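Workshop > Tips > Grippers and Cameras

Choosing a Gripper for Bags and Soft Goods

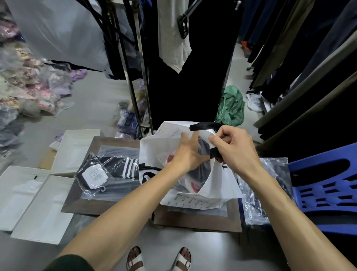

Most small grippers are sold on how well they hold a block or a can. Clothing is harder, and the packaging is harder still. Before you spend money, watch a person do the job and note what each hand is for. With a paper shopping bag, one hand can pinch a rope handle together with the folded rim while the other spreads its fingers and presses into the opening. A two-jaw gripper can manage the pinch. It can't do the spread, so plan on a second tool or a stand that holds the bag open.

Posted in November by the Plosmont Workshop Desk

We tried 2 grippers on the same bench arm. The Hurnar parallel jaw costs $169 and the Kowalchuk three-finger costs $1198.

Rope handles: The Hurnar did better. Its flat pads close on thin cord and stay closed. The Kowalchuk fingers tended to roll the cord out sideways.

Folded shirts: The Kowalchuk won easily. Come in low, from the folded edge, and lift slowly. The Hurnar picked up the top layer and left the rest -- the shirt had to be folded again every time.

Clear plastic wrap: Neither was good with the stock pads. Stick-on rubber from a shelf liner fixed most of the slipping. Wipe it with a damp cloth before each session and let it dry.

Camera placement: Mount it high and look down into the bag. A wrist camera sees only plastic once the jaws are inside. Shiny wrap also throws glare, so move the lamp to one side before you touch the exposure setting.

Controller settings: Start at the lowest grip force and go up one step at a time. We used the free Camel controller software and set the closing time to 700 milliseconds. Faster than that and the bag rim buckled. Save a separate profile for each kind of package and label it.

If you can only buy one, and your work is mostly bags and boxes, get the Hurnar and spend a little on spare pads. For loose clothing, wait for a sale on the Kowalchuk.

Get new workshop tips by email every Monday. Enter your address to subscribe. You can unsubscribe at any time.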